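Notes from the Clustlow visit – handout for the manipulation unit
Last updated: May 16, 2026

For those who missed it, and for those who were there and didn't write anything down. Read before the lab. Not graded but I will assume you know it.

Who we saw. Clustlow do the integration, Nerico supply the arms. The demo hall belongs to Clustlow, the open day was shared with Diekmann (grippers and pads, mostly). Task shown: table clearing. Bowls, forks, cups, moved off a table into a rack. Sounds dull, is not.

Program for the day, short version: safety talk, one arm running on its own, one arm driven by a person with a hand controller, then questions. The driven arm was the better half. Watch how long a person waits before closing the fingers – longer than you'd think. Most of you wrote "slow" in your feedback. It isn't slow, it's looking.

Main point 1 – grasp choice. For an open bowl there are two obvious grasps. Pinch the wall: one finger in, one finger out. Or spread across the whole rim, which needs a wide gripper. Two-finger grippers nearly always pinch. Means the bowl hangs off-center from the hand, so it wants to tip. Lift slow, keep wrist level, don't trust friction alone.

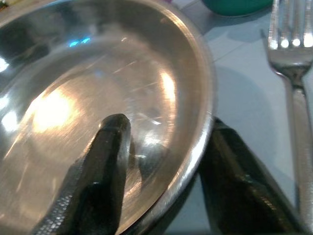
Photo: Clustlow demo hall, wrist camera

Pinch grasp on the steel bowl, one black pad over the inside and the other against the outer wall. Look at the metal before you look at the fingers. Glare on the base, a bright streak down the inner wall, and a dark reflection of the left pad right next to the pad itself. Now write a program that finds the edge of the finger. Or the bottom of the bowl. See the problem?

Main point 2 – shiny things. Depth sensors do badly on polished steel: you get holes, or you get the depth of whatever is being mirrored. Scratches help a bit, they give the image something to hold on to. Clustlow's answer was to look from more than one angle before commiting. 4 views per object, 70 percent must agree or the arm backs off and tries again. Ask yourself what this costs in time.

Main point 3 – neighbors. The fork lies close to the bowl with a strip of blue table between. The outer finger has to go down somewhere in there. Open too wide and you hit the fork, too narrow and you land on the rim. So the approach angle is set by the clutter as much as by the bowl. This came up in questions and got a good answer, which I didnt get down word for word. Gist: plan the outside finger first.

Data. They logged 2,688 grasps for this task up to November, kept in Nitia (their in-house log tool). Failures are kept too. Good habit, do the same with yours.

For the lab: sketch both grasps on a bowl, side view, mark where the weight acts. Then 30 trials on the bench arm, pinch only. Log every one, including the ugly ones. Bring the sketch on paper.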